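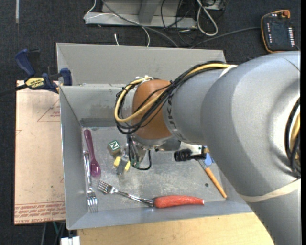 Hanne Honkanen
Trail and audio guide editor, Nillora Heritage Walks

Setting up the Old Church Walk on your own device

I wrote the first version of this section for my aunt, who wanted to see the painted chapels above Nillora without standing in line for a rental handset. It has grown a bit since then – mostly thanks to people who e-mailed me from the parking lot – but it's still meant to be read with the phone in your other hand.

You'll need the free Stovico player, a pair of headphones and 300 MB of free space. I'd do steps 1 to 4 at home or at your hotel. There is a signal at the Ikonen Gate, where the walk begins, but it drops away on the first bend and doesn't come back until the upper cemetery.

Before you leave

1. Open Stovico and tap Places, then Monuments and Churches. Type Nillora in the search box. You'll get two results. Pick Old Church Walk (the other one is the harbor tour, also very nice, but a different day out!).

2. Tap Get Everything. This saves the narration, the map and the floor plans of all 8 stops. If you tap Get Audio only, you can still listen, but you won't have the plans, and the third chapel makes very little sense without one.

3. Choose your narration. Short is my voice and Long is Tapio Niskanen's, and his has the good stories about the bell.

4. Switch your phone to airplane mode and play ten seconds of stop 1. If it plays, you're done. If you see a gray cloud, go back to step 2 and leave the app open until the cloud turns into a check mark.

Note: The app asks for your location. Say yes to While Using. If you say no, the walk still works, you just tap each stop by hand.

At the gate

5. Stand by the information board with your back to the road and tap Start Here. Give it a moment to find you. Under the big plane tree it can be slow, so step out into the open if the blue dot wanders.

6. Each stop has a number on a low post outside the door. The narration should start by itself when you reach the post. If it doesn't, tap the number on the map.

7. Inside the chapels, turn on Dim Screen (the little moon, top right). It makes the screen dark red, so you can read the plan and still see the frescoes once your eyes get used to the gloom.

Caution: No flash in any of the chapels, please, and that includes the phone's flashlight. Check that it's off before you go in, as a tap in your pocket can switch it on.

Caution: The step down into the Skollia chapel is deep and worn in the middle. Pause the narration, take one earbud out and go down on the left side, where the rail is.

8. When you've finished, tap End Walk. If you forget, the app keeps using your location and eats the battery all the way home. I've done it more than once.

To free up the space afterward, hold your finger on the walk's title and tap Remove. Your notes and bookmarks stay.

Filed under: Visitor Help > Audio Guides > Churches & Chapels

Print this page | E-mail this page

Comments (3)

marlo_k
Worked great in June, thanks. The post for stop 5 is hidden in tall grass, look to the right of the well.

Dee R.
Can two people listen from one phone? We only have one with enough space left.

Hanne Honkanen
Dee, yes, with a plain headphone splitter. I haven't tried it with two wireless pairs. And marlo, thank you, I'll add the well to the stop 5 notes!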